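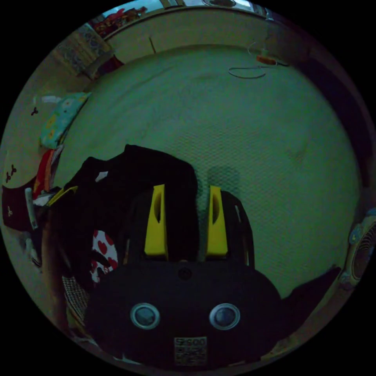
Ticket status: reopened by customer
Product: Omero dehumidifier, wall-socket model
Sold by: Kuronow Home
Fault as reported: runs all night, tank nearly dry, room still damp

Original message
I bought this in January on the strength of a label that says it suits a bedroom of any normal size. The bedroom is normal. The unit hums, the fan turns, the green light says "drying", and in the morning there is a splash in the tank I could have wrung out of a tea towel. Washing hung indoors is still clammy the next day and the wardrobe smells like a boat. The app reports the room at 45 per cent humidity. I don't believe it.

Support reply
Thanks for getting in touch. Please reset the unit by holding the power button for 13 seconds, then update the app and run the unit with the door and windows closed.

Customer reply
Done, all of it. The door was already closed. The app now has a nicer colour scheme and still says 45. I put a cheap dial hygrometer from Heinonen on the bedside table and it says 71. One of them is wrong, and I'd like to know why I'm meant to assume it's the cheap one.

Support reply
Dial hygrometers can drift. We suggest the salt test: damp table salt in a bottle cap, sealed in a bag with the hygrometer overnight. It should settle near 75.
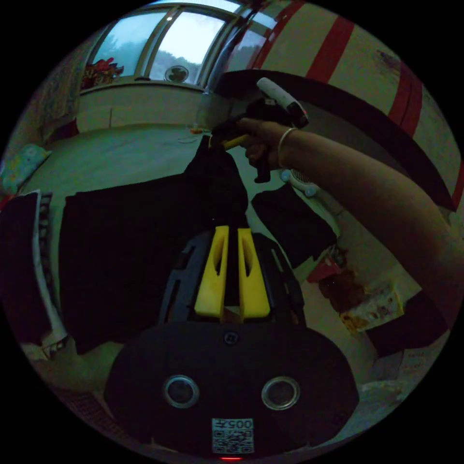
Prilterley, Apr 30, 2020
Salt test finished. The dial read 74, which is close enough for me. I then put the Omero's room sensor (the clip-on one) through the same test in a bigger bag and the app showed 48. So the sensor is reading low, the unit thinks the job is done, and the compressor never cuts in. That would also explain the plug-in power meter, which has never gone over 40 watts with the light on "drying". The plate on the back says 500.

Ran it in continuous mode, which ignores the sensor. Compressor started within a minute, meter went up to about 500, and there was a decent amount of water by tea time. Hygrometer down to 60. I'll give the machine that much. It's the thinking part I don't trust.

Support reply
Thank you for the detailed testing. Our technical team advises that the sensor may need a settling period of several weeks in a new home.

Customer reply
It has been here since January -- how many weeks is several? It was also settled enough to give the same wrong number every night. Please send a sensor.

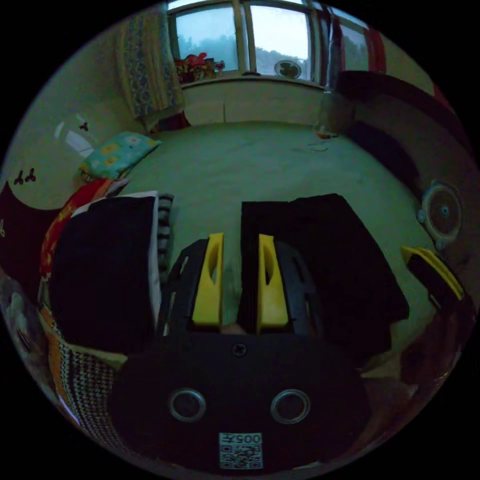 Outcome so far
Replacement sensor approved, no charge. Old one to be posted back in the same box, postage paid by Kuronow.
Workaround: continuous mode, tank emptied morning and night.
Customer has asked that the ticket stay open until the new sensor has passed a salt test. Agreed.
Firmware note from support says the next update "improves accuracy". Customer would like to know how an update fixes a part that's being replaced. No answer yet.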